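Does anyone know how to submit to a spoof news site?
Posted in Humour Writing

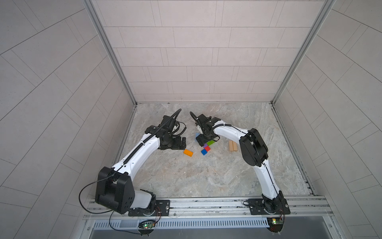 I've written a satirical news piece, nearly 400 words, about my council in Lestanville holding a public inquiry into a missing teaspoon. Do I send the whole thing to a site or just the headline first?

Liette Lavoie

Start with headlines. Most of the spoof sites I've written for want a batch of them before they'll read a word of the article, and Kadside asks for 9 in a plain email. If they like one they'll ask you for the full piece, and then you get 3 days to write it. Mine came back with the second paragraph gone and it was much funnier (annoying, but there we are). Do check each site's own page though - Bamico used to take whole articles and may still do.

Sylvie Melnyk

just send it, worst they can do is ignore you. I sent 20 last January and got 2 in

Ledesma

Agree with Liette about the headlines. I'd also change the name of the council before you send it anywhere. I did one about our leisure centre and used the manager's real job title, and the editor made me swap the lot for a made-up town. Took me a whole evening because half the jokes were about the one-way system.

And 400 is a bit long! The teaspoon will probably hold up for 250 or so, then you'll want a daft quote from a resident and out. Read it aloud to somebody who doesn't live near you and see where they stop laughing.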